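Energy Help > Solar > Small Business Roofs

Leasing our workshop roof for solar panels, what should I check?

July 16, 2022 – posted by Gazi

Hello all. We have a small furniture workshop in Rultwood, and a company called Flilov wants to rent our roof for solar panels. They would own the system and sell us the electricity at a fixed price. The building is from 1936, with a flat roof that was covered again before we bought it. They propose 90 panels, and the rest of the power goes to the grid.

The contract is long and I have read it two times. I understand the price, but I do not understand who pays if the roof must be repaired while the panels are on it. Has anyone signed something similar?

Trerora

I have signed such a contract for our warehouse, with a different company. In our case the owner of the building pays for roof repair, and also for taking the panels down and putting them back. This was written in an annex and not in the main contract, so please read the annexes too. We asked for one free removal during the term and they accepted it after some weeks of emails.

Also ask for a structural report made for your building. Ours was only a general letter at first – the insurance company refused it.
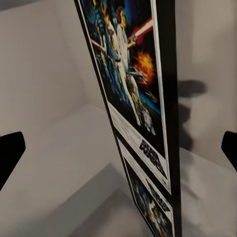
Who keeps the payment for the power that goes to the grid?

With this kind of contract it is normally the owner of the panels, so Flilov in your case. Look for the words "export" or "net metering credits" in the text. If the contract says nothing about it, ask them to add one sentence before you sign. Ask also what happens with the credits if you sell the building.

rooftop50

Just buy the panels yourself. Leasing is always worse. My brother-in-law did it and he is happy.

flatroof_office

I do not agree that it is always worse, it depends on your taxes and if you have the cash. We could not buy, so we leased. What I would check is the yearly price increase. Ours is small but it is there, and the salesman called the price "fixed" also. We paid a local lawyer 300 dollars to read everything and she found two points to change, one of them was the access to the roof at night.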